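Two-arm table setup: parallel fingers or padded clamp for thin plates?
Forum: Arms and End Effectors

skostix_user
Posted Monday, April 2, 2018

I have a pair of small arms on a bench and I'm trying to settle on fingers for both. The jobs are kitchen things: plates, cups, spoons, a wire dish rack. I've been running the stock Skostix parallel fingers and a padded set from Pusance that Mpho Engelbrecht lent me. Same controller, same fixed camera, same plate for both sets.

Stock fingers: 143 good lifts out of 275. Most of the misses were the rim sliding out when the second arm started to take load. I haven't run the full count on the padded ones yet, but they feel better on the rim and worse on anything flat, like a spoon lying on the table.
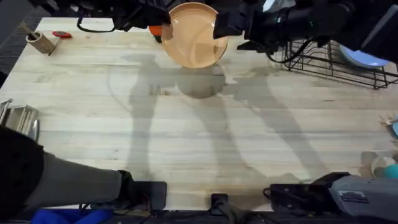

Two-arm hold on the shallow plate, one gripper on each side of the rim.

The plate has a raised rim, so there is something to grab. My question is whether I should keep going with two different finger sets or pick one and tune the force.

hlong_dan
Pick one. If you swap fingers between runs you also change the tool length, and then you're comparing your calibration and not the grippers. Did you redo the tool offset after the swap?

skostix_user
Yes, both arms, each time. It takes me a while but I do it.

benchrat
What force limit are you using? With stock fingers on a hard rim I'd expect slipping at the low setting. I went up two steps on mine and the sliding mostly stopped. I also had both arms close before either one lifts. If one is already moving when the other closes, it pulls the plate sideways.

skostix_user
Low setting. I was worried about cracking things. They do close one after the other, left first. I'll change that.

vudod_k
I disagree with benchrat on force. More force on a thin rim makes the plate rotate around the contact line if the two grippers aren't level. Your plate is tilted in the picture. Not a lot, but with a cup on it that would matter. I'd fix the height difference between the arms first and leave the force alone.

benchrat
A bit of tilt is fine for putting a plate in a rack. It has to go in upright anyway.

vudod_k
Then the first arm has to let go at some point, and whatever tilt you have goes into the handoff. We did this at Vudodside with 3 kinds of fingers and the height error was the biggest thing every time. Changing pads moved the numbers very little.

hlong_dan
Another thing, look at the shadows. Both arms throw big ones down the middle of the table and there's a dark round one under the plate. If your camera is finding the rim by contrast, it may be picking up the shadow edge. I had this with the Hlongwane camera mount and lost a week to it. A second light from the near side helped.

skostix_user
I hadn't thought of that. The rim finder does jump sometimes when the plate is low. I had put it down to the lens.

benchrat
Log the rim position for a few lifts with the arms parked out of the way and then with them over the table. If the numbers differ, it's the light.

skostix_user
OK. Plan is: level the arms, close both before lifting, add a lamp, then rerun the stock fingers at the same force. After that I'll raise the force and run again. The padded set has to go back to Mpho in May, so I'll do those last.

vudod_k
Change one of those at a time or you won't know which one did it.

skostix_user
Fair. Leveling first, then. Will post the counts in this thread.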